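Kanham 9
Motion and grasp planning for two-arm cells

Kanham sits between your cameras and your arm controllers and decides what moves next. It takes in wrist and overhead video, keeps a model of what is within reach, and sends both arms trajectories that don't end in each other. If you have ever debugged two arms with separate planners and one shared opinion about where the table is, you know why we wrote it.

Perception

The perception module, Nenau, works from color images first and depth second. Depth cameras have strong views on clear plastic, mostly that it doesn't exist. Nenau looks for glints, bent edges and wrinkles, and gives every grasp candidate a score you can read. When the score is low it stops and asks for another viewpoint. You can turn this off. Support will ask whether you turned it off.
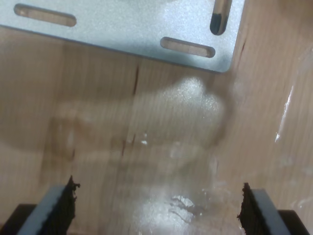 Wrist view: metal plate, wood grain, and a see-through thing between the fingers.

Cables and connectors

A rigid part stays where you left it. A cable has a far end with plans of its own, so Kanham tracks the plug and the visible run of cable separately and replans when they disagree. A replan takes 171 ms on the Suksawat controller and 400 ms on the old one, which we still support, with a sigh.

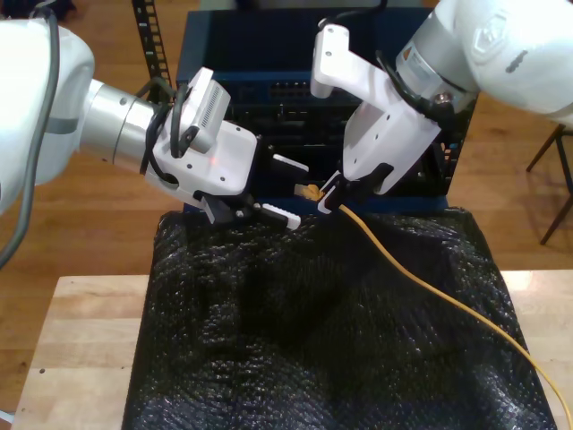
Either arm can be made the lead. The other then holds back, keeps its fingers clear and waits for a handover request, or you can give it a job of its own and let the collision checker earn its license fee. Plug orientation is a constraint in the task file and takes one line. Getting it wrong also takes one line.

Working close to a rack

Rails, ports and loose cabling go into the scene model as keep-out volumes with adjustable padding. The default padding is cautious.

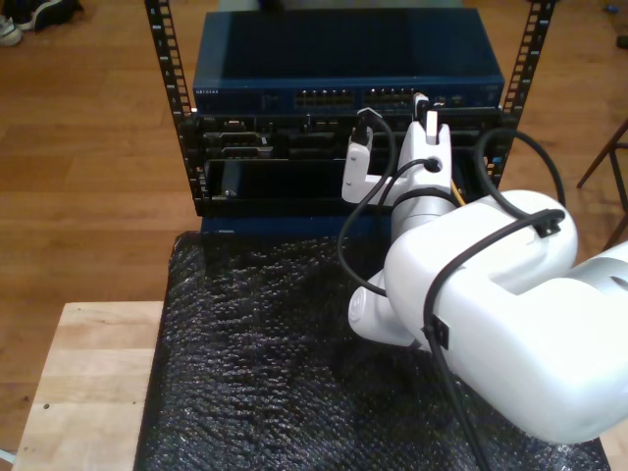 Surachet Tanasarn wrote in to say that the default is "cautious the way my grandmother drives," and that he cut it in half on Sunday and got his approach angles back. He would also like the padding slider to show units. Build 177 shows units.

Bandon, the task editor, replays any run one step at a time, with both arms' planned paths laid over the video. Most people open it to find out what went wrong and stay to rename their waypoints.

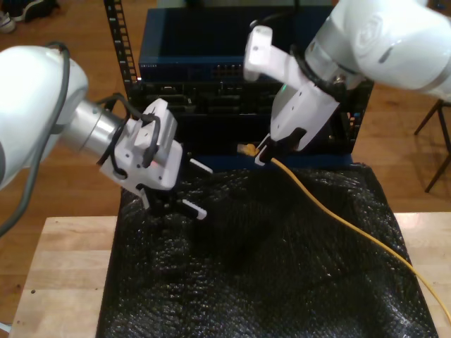 What you get

Kanham planner, Nenau and Bandon, one license per cell
Drivers for two arms and their grippers
Log export in plain text
A manual, revised in August, with an index this time

Arms, grippers and cameras are not included. Ask for a quote and tell us which controller you run.

Last updated: August
Contact | Copyright Kanham | Back to top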